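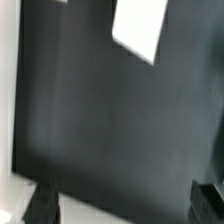 Chalkboard paint on an internal door – going grey and patchy

prusby_lane
Posts: 69

I painted the kitchen side of our pantry door with Rolomum blackboard paint in April. Two coats by foam roller over their own grey primer, left overnight between coats. It was even when I finished. Now there is a shiny patch where most of the writing goes, and old shopping lists show through as faint lines whatever I wipe it with.

Door is a plain flush one, previously white satin. I keyed it with 120 grit and washed it with sugar soap. Is this a paint fault, a prep fault, or normal wear? I would like to avoid stripping it back.

dullfinish
Posts: 3,274

Did you condition it before the first use? Side of a stick of chalk, whole surface, one direction, then the other, then wipe off dry. If you write straight on to fresh paint the first marks settle into the texture and stay there.

The shiny patch is a separate matter. That is burnishing. Matt paints have a lot of pigment and filler and not much binder, so rubbing flattens the surface and it reflects more light. A dry cloth with chalk dust in it is a mild abrasive.

prusby_lane
Posts: 69

No conditioning. The tin says ready to use after three days and does not mention chalk dust. I wrote on it on day four, which was a Sunday.

Cleaning has been a microfibre cloth, sometimes with washing-up liquid.

tworoomsup
Posts: 429

Three days is touch dry and then some, but it is a long way short of cured. The Katona tin I have here says 13 days before first use and to keep water off it until then. Different product, but I doubt the chemistry is far apart. I would put most of this down to writing on it too early.

Stop using washing-up liquid. It leaves a film and the next chalk line skates over it.

dullfinish
Posts: 3,274

I don't agree that cure time is most of it. Water-based paint in a warm kitchen is fairly hard after a week. I have done doors in both brands and the ones that ghosted were the ones that were not conditioned, including one that had stood in a spare room for a month before anyone touched it.

tworoomsup
Posts: 429

How warm is the kitchen, though? A pantry door is often on an outside wall with a vent behind it. At 12 degrees the figure on the tin means very little. Two coats by foam roller is also thin. Foam lays down less than a short-pile sleeve, and on a writing surface you want three.

prusby_lane
Posts: 69

The pantry has an air brick and is cold. The kitchen itself is normal. I had not considered the back of the door.

kelpgreen
Posts: 13

Are you using chalk or chalk pens? The liquid pens stain most rolled paints. Rosik sell one marked as wipeable and it came off my glass but not off my board.

prusby_lane
Posts: 69

Ordinary stick chalk on the whole. There was a pen used for the heading at the top, and that is the worst of the lines, now you mention it.

dullfinish
Posts: 3,274

Then the heading will need painting over. A stain blocker first, spot applied, or the pen will bleed through a water-based coat.

For the rest:

Wash with clean warm water, wrung-out cloth, twice. Leave a day.
Flat the whole face with 240 on a block, lightly. Vacuum, then a damp cloth.
One full coat, short-pile roller, laid off top to bottom. Do not patch it, as the edges will show.
Second coat the next day.
Condition with chalk after a week.

tworoomsup
Posts: 429

Agree with all of that except the last line. I would still give it the two weeks, and prop the pantry door open in the daytime so both faces are at room temperature.

prusby_lane
Posts: 69

Thanks both. I have half a tin left, so I will flat it down and recoat, and wait the longer time. I will use a damp cloth only after that – no soap. Does anyone know if the Rolomum will go over a shellac blocker without crawling?

dullfinish
Posts: 3,274

It did for me. Scuff the shellac with 320 first.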